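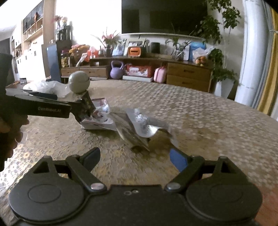

Re: [kit-buying] Second pair of grippers, or wait?

August 29, 2024

Replying to the list as well, as three of us seem to be pricing up the same thing separately.

> We have 1,452 left in the equipment line and it has to be
> committed by the end of September or it goes back. Tultik
> have quoted 1,104 for a second pair of hand-held grippers.
> Wevico say they can beat that but won't put it in writing.
> Is a second pair worth having, or should we put the money
> towards a proper arm next year? Also, does anyone budget
> for consumables, or do you all just absorb it?

Taking those in order of how much they have cost me.

Buy the second pair. An arm next year is a lovely idea and I have been having it since before we moved to Wilville. The 1,452 won't be there next year, and neither will whoever promised you the rest.

Before you sign, ask Tultik whether the price includes spare finger pads. Ours didn't. Pads are a separate line at 70 a set, and Hoarau, who do our repairs, add 40 for postage and handling. So 1,104 plus one set sent out by Hoarau is 1,214, and you'd have 238 left to argue over. I would put a second set of pads in there and leave the remainder for tablecloths.

I'm only partly joking about the tablecloths. If your work is anything like ours, which is clearing up in ordinary living rooms, you will want a patterned cloth, some crumpled foil wrappers, printed packets and a plastic bag or two. None of it appears in any supplier's catalogue. Our finance office queried a claim for snacks twice, and on the second go asked whether the snacks had been capitalised.

So yes, have a consumables line, and call it "test materials". Packets crease and foil flattens, and you'll be replacing both long before the grippers.

As for Wevico, a discount that can't be written down is hard to attach to a purchase order. Ask once more by email and then go with Tultik.

Does anyone have a lead time from either of them that turned out to be true?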